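Primera puesta en marcha del vigilabebés Lotau

¡Ya casi está! Con el transmisor Gallardo montado, quedan pocos pasos para oír al bebé desde cualquier habitación.

1. Enchufe la base y espere a que la luz quede fija.
2. Mantenga pulsado el botón de enlace durante 2 segundos.
3. Introduzca el código 941 en la unidad de padres. ¡Sonará una melodía preciosa!

Nota: el alcance en interiores es de casi 40 metros.

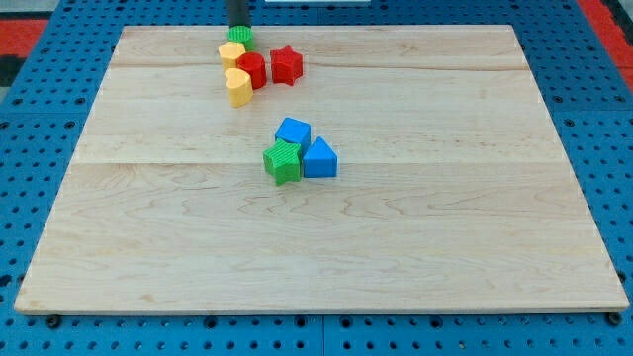 4. Ajuste el volumen con la rueda lateral. Empiece bajito y vaya subiendo, que el micrófono capta hasta los suspiros.
5. Elija una nana en el menú Droveseck (la tercera es una maravilla para la siesta).

Precaución: coloque la base y su cable a más de un metro de la cuna. No cubra nunca el altavoz con mantas ni peluches.

Si la luz parpadea en rojo, repita el paso 2.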